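Tinderetti Shelving Unit, Tall, Black

Open shelving for shops, craft rooms and back rooms
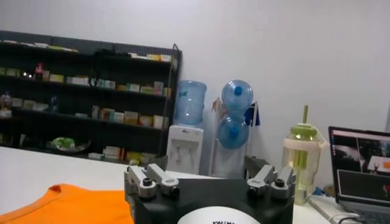

We have been selling the Tinderetti for a good while now and it is still the one we point people to when they say they have a lot of small things and nowhere to put them. It's a tall metal unit in plain black, with open shelves and a perforated panel behind the top section. The panel takes ordinary S-hooks, so scissors, tape and keys can hang there and stay off the shelves.

What we like most is how well it suits little boxes. Soap, tea, thread, spare bulbs, card games – anything that comes in a small carton looks good lined up in rows on it, and the black makes the paler colors stand out. White, cream and yellow boxes look especially nice! You can read the labels from across the room if you keep the rows one deep, and there's still room to stand something fun among them, like a small figurine.

Setting it up

The unit comes flat in one carton with the feet, bolts and a wrench. Stand the two side frames on a blanket, fit the bottom shelf first, then the top, and leave every bolt finger-tight until the whole thing is upright. Two people make this much easier. One person can do it too, but lay the frames down flat and take your time.

The wall bracket is in the small bag taped under the top shelf (please check there before writing to us, it's easy to miss). Fix it to a stud or use an anchor that suits your wall. We ask everyone to use the bracket, even with light loads.

The feet screw in and out a little, which is a big help on old floors. Get the unit level before you load it, and check again after a week.

Where to put it

A plain white wall is hard to beat. The Tinderetti also sits happily beside taller things such as a water dispenser or a coat stand, as long as you leave a hand's width between them for cleaning. If you have a big white worktable, put the shelving behind it so you can turn and reach. Folding T-shirts at the table and taking boxes straight off the shelf behind you is a really pleasant way to pack orders, and we do ours just like that.

Details

Height: 72 inches
Color: black, matte powder coat
Top back panel: perforated, fixed
Full load: 400 pounds, spread evenly over the shelves
Weight in carton: 41 pounds
Warranty: 5 years on the frame and shelves

Goes well with

Mekero shelf dividers clip on from the front and stop rows of boxes from leaning. They fit every shelf except the very top one, where the panel gets in the way.

Rilau shallow dishes are good on the bottom shelf for loose things – clips, rubber bands, the odd button. They come in several colors and wipe clean.

Yurchenko hooks fit the holes in the panel. Get the short ones, the long ones stick out too far if the shelf below is full.

Care

Dust with a dry cloth. For sticky marks use warm water and a drop of dish soap, then dry the metal right away. Scouring pads will scratch the coating. Touch-up paint is sold separately, and one small bottle covers a lot of chips.

Spare bolts, feet and brackets can be ordered one at a time. Tell us which part you need and whether your unit has round or square feet, as the older ones take a different thread.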